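Brernstead Bench Notes: Gripper Comparison Gallery

Home / Bench Notes / Galleries / Two-arm station, October

This gallery covers the gripper comparison run on the two-arm station at Brernstead in October. Two finger sets were under test, the Stalla parallel set and the Quezada wide set, both driven by the same Unddale controller. The arms, cable routing and table height were left unchanged between sets. Only the fingers and the closing-force limit were swapped.

The test objects are kitchen items. They were selected for awkward edges: thin rims, woven surfaces, handles that stand out from a flat body. Machined blocks were used in the previous round and did not separate the two sets.

Test conditions

Each finger set received 60 grasp attempts per object. The controller closed at the same speed throughout and held for 5 seconds before release. Head camera only; the wrist cameras were disabled for this round to keep the comparison to one viewpoint. Lighting was overhead and constant.

A grasp was scored as held if the object stayed in the fingers for the full hold period. Slips that ended with the object still in contact with one finger were scored as dropped.

Gallery

1. Steamer basket and cutting board

The round bamboo steamer was the slowest object to set up. The yellow rim is smooth and the woven lid gives under load, so the approach height matters more than it does for the board. In this view the left gripper is over the left portion of the steamer, angled down from the wrist. The cutting board lies to the left with its handle loop pointing away from the arm.
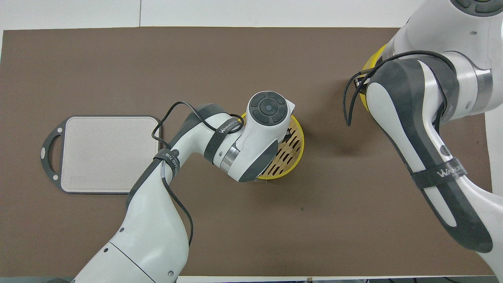

2. Notes on cable clearance

The black cables are external on both arms and form loops at the upper segments. With the left arm reaching inward, its cable passes over the forearm and trails back toward the base. Minimum bend radius was checked at full reach before each block. Anyone repeating the test with the Quezada set should recheck, as the wider housing moves the wrist angle by 6 degrees at the same grasp point.

The head view has one known weakness. When the left arm works near the board, the arm and cable cover part of the board's right edge, and the pose estimate for that object becomes less stable. We placed the board further left for later blocks.

3. Finger pads

Both sets were run with the supplier's standard pads. Pads were wiped between objects and replaced once per set. The Stalla pads are narrower and seat better on a thin rim. The Quezada pads spread the load on the lid but need more room on each side, and the approach has to be planned around neighboring objects.

4. Controller settings

Sampling on the Unddale controller was set to 800 Hz for the force channel. Lower rates were tried during setup and missed the first contact on the woven lid. The force limit is stored per finger set, so reload the correct profile after a swap. Loading the wrong profile does not raise an error.

Related pages: Finger swap procedure / Head camera calibration / Previous round, machined blocks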